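In defense of folding your jeans

My mother hung her jeans. My college roommate rolled hers like sleeping bags and stood them up in a milk crate. I have tried both, and I keep coming back to the flat surface and the plain old fold, which I would like to say a few kind words about.
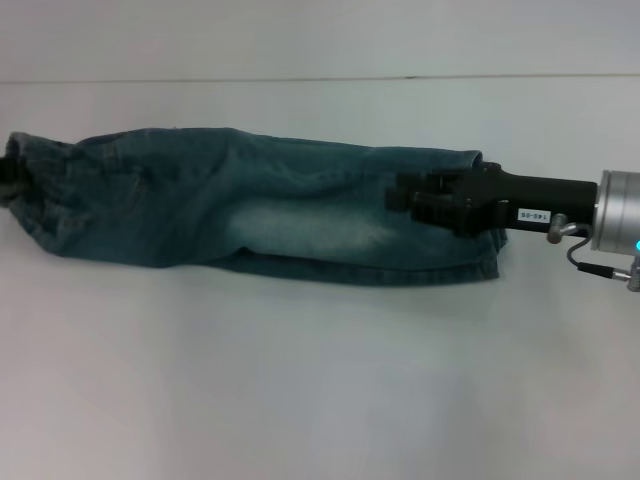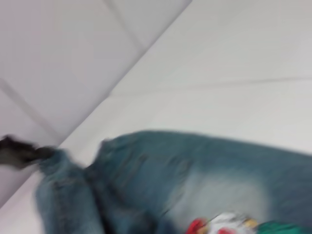
Blue jeans with a faded patch, and a good pale surface under them.

Why the table matters

I folded on the bed for years, back in the apartment on Watcombe, and I always ended up with a soft, leaning stack that slid onto the floor by bedtime. A mattress gives under your hands. A table doesn't, and denim is heavy enough and stubborn enough that you want something to press it against. If all you have is the kitchen counter, wipe it down, let it dry, and use that. Supper can wait ten minutes.

I'm fond of a white top in particular. You can see lint on it, and the little threads that come off a hem, and you notice a stain while there is still time to do something about it.

The fold itself

Lay one leg over the other, tug the seams straight, and run your palm from the waist down to the cuffs. Then fold in half, and in half again if your shelf is shallow like mine. My sister-in-law folds in thirds and her closet looks like a store, so please don't take mine as the only way. I do think the palm part is worth keeping, though – it takes out most of the creases, and it's a pleasant thing to do with your hands at the end of an afternoon.

I own 2 pairs that I wear all the time and a third I keep for painting, and I know them mostly from folding them. You find out where the cloth has gone thin. You come across the pale places at the thigh and the knee, and you remember you meant to patch something back in June. Hanging never taught me any of that – I just clipped them up and shut the door.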